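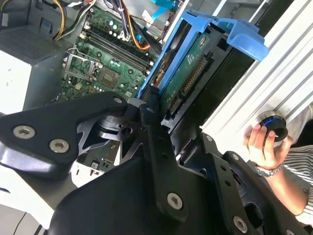

According to Balogun, the Ratside site should have been seen in January, when the intake hall is full and the sorting line runs both shifts. We went in a slower month, and the pace suited a visit whose purpose was to follow the paperwork as much as the equipment.

Ratside takes in used office computers from Skandlow and the towns to the north. Towers arrive on pallets, shrink-wrapped, with a manifest taped to one side. Each unit gets a barcode label at the receiving desk before anything is opened. The label number is the only identifier used from then on; the manufacturer's serial number is recorded once and not referred to again.

The tour began at 8 in the morning and covered receiving, data destruction, testing and dispatch, in that order. Data destruction is kept behind its own door. Drives are pulled and logged, then either overwritten or shredded, depending on what the sending office has signed for. The log we were shown listed 308 drives for the previous week. Two had been set aside because their label numbers did not match the manifest, and both were still on the query shelf.

Testing is done at benches along the north wall. Memory is checked first, then the power supply under load, then the fans. A unit that fails on memory alone is repaired. A unit with a bad board goes to parts. Stock control runs on a package called Allow, which prints a pass or fail sheet for every label number. The sheets are kept for around 20 months.

Dispatch was the weakest part of the visit. The packing area shares a loading door with receiving, and incoming pallets have priority, so finished units wait in the aisle. A second door has been priced but not ordered.

Parking is at the rear, off the service road. Safety shoes are required past the receiving desk and can be borrowed in most sizes.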